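The Stotholm Ticket

I'd been at Brunet five weeks when the Stotholm ticket landed in my queue, and everybody on the floor went a little quiet, the way people do when somebody else's phone rings at a funeral.

It was ticket 322. We were way up in the forty thousands by then, so a three-digit number meant it had come over from the old system, and the old system had been switched off before I finished high school.

"Oh, you got her," said Fletcher Hoani, rolling his chair back from the next desk so he could see my screen. "She's lovely. Don't close it."

I asked why not, and he just rolled away again, eating his crackers.

So I opened it up. Customer name, Mrs. Bustavska. Product, one Cladska bread machine, the model with the little window. Status, pending. And then notes, so many notes! I scrolled and scrolled. The first one said the paddle was stuck. The second one, from an agent I'd never heard of, said the paddle was now unstuck, customer pleased, customer asks if agent's sister had the baby yet. After that nobody mentioned the paddle at all.
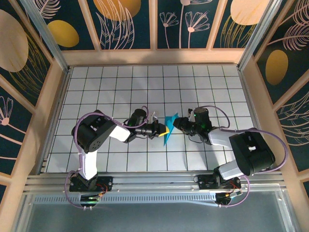

Two arms, one blue fold.

There was a note about her plum tree. There was a note about a wedding (hers, the second one) and three separate agents had written down what they'd told her to wear. Somebody in the billing team had typed out her whole rye recipe, in capitals, and under that somebody else had typed TOO MUCH CARAWAY, and under that the first person had come back and said some things I can't repeat.

My problem was that I had a target. Ridwan Nasution, who ran our floor and had a dashboard on a screen the size of a garage door, wanted every pending ticket older than thirty days gone by the end of June. He'd said it in the morning meeting, and he'd looked right at me, the new one. And this was the oldest pending ticket in the building. Probably on the planet.

I put the cursor on Close. I did! I had my finger on the mouse and everything.

Then the phone rang, and the little box popped up in the corner of my screen. Stotholm. Ticket 322.

"You're new," she said, when I'd gotten through my greeting. "You said the whole thing. They don't usually say the whole thing."

I told her I was sorry. She told me not to be, it was nice to hear it again. Then she asked what I'd had for lunch, and I said a granola bar, and she made a noise I have only ever heard my grandmother make.

We talked for forty minutes. My call timer went yellow, then red, then a kind of purple I hadn't known it could do. I looked up and Ridwan was standing there behind me with his coffee, reading my screen, and I thought, well, that's that, five weeks, at least I didn't buy the parking pass.

"Is that her?" he said.

I nodded.

"Ask her if the plums came in."

So I asked her, and they had, and he wanted to know how many jars.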